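Two arms, one T-shirt: Keegan Ruawai on the Pirihi build

Notes written up from a chat with Keegan at the shared workshop, 22 February 2026. Typed fast, sorry.

Keegan Ruawai started with a printer he didn't know how to use and a pile of blue filament somebody was getting rid of. "That's the whole colour story," he says. "People ask. It was on the shelf."

The project is called Pirihi. Two small arms clamped to a white table, printed parts, hobby servos, and the job is folding T-shirts. Not quickly. Keegan puts a full fold at 73 seconds on a good run. I fold one in maybe five and badly, and I told him so.

"Yeah but you have to be there," he said. Fair enough.

He did the first arm at home, on the kitchen bench, then moved the lot down to the workshop when the second one went together and there was no room left for dinner. Lorraine Prendergast runs the electronics bench there and got pulled in over a power problem. Both arms moving at once, servos browning out, everything flopping on the table like a dropped puppet.

"He had the pair of them running off one supply," Lorraine says. "A little one. I went and got him a bigger one before I even asked what it was for."

The wiring is still a sore point. She'd like it sleeved and tied down. Keegan wants to be able to pull a servo in a hurry, and he's had to, plenty. Elbows mostly. The upper link is long and the elbow servo holds all that weight out in front, so it cooks. He's gone through 4 so far. Shoulders, none, which surprised him.

"I could make the link shorter. Then it doesn't reach the collar. So I buy servos."

Printing was the slow bit. 91 hours on the machine for both arms, and that's only the parts he kept. First lot of brackets split along the layers, he turned them on their side for the next go and they've held up since.
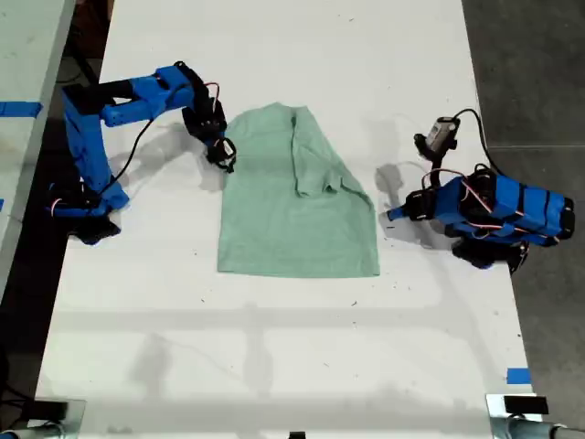 Sleeves are the hard part, according to Keegan. A body fold is a big straight move and you can be a bit out. A sleeve wants to be picked up near the shoulder and laid across, and if the grip is off by the width of a finger you get a lump, or the arm picks up both layers and drags the whole shirt with it.

"It drags it and then carries on like nothing's wrong. Folds the air. Very confident."

How does it learn, I asked. He moves the arms through the fold himself, records it, does it again with the shirt slightly crooked, and again. And again. The programme trains overnight on his old gaming computer. He reckons crooked starts matter more than anything else, because no one's washing comes out of the basket square.

Lorraine's view is that he should have started with tea towels. "A tea towel is a rectangle. I said this in the first week."

"She did say it," says Keegan.

They have tried tea towels now and they're easy, so easy he got bored and went back to shirts. Thin cotton is best. Anything with a big stiff print on the front is awful, it springs back up. Hoodies, don't ask.

I asked about the clamps as they look like serious bits of metal for such a light machine. An arm that shifts even a little on the table makes all the earlier recordings wrong, he said. Somebody bumped the base once and he lost an evening working out why it kept missing the hem by the same amount everytime. Now he checks the clamps before he turns anything on.

What's next? Three things on his list, he says, then names two. Softer fingertips for the grippers, and a way to notice when a grab has failed so it stops and has another try. Lorraine adds the third for him. Cable sleeving.

He'd be happy to share the print files once he's cleaned them up, half of them are named "elbow final" with various numbers after. If you want to have a look at it running, he's at the workshop most evenings. Bring a plain T-shirt, medium if you've got one. Large hangs off the table.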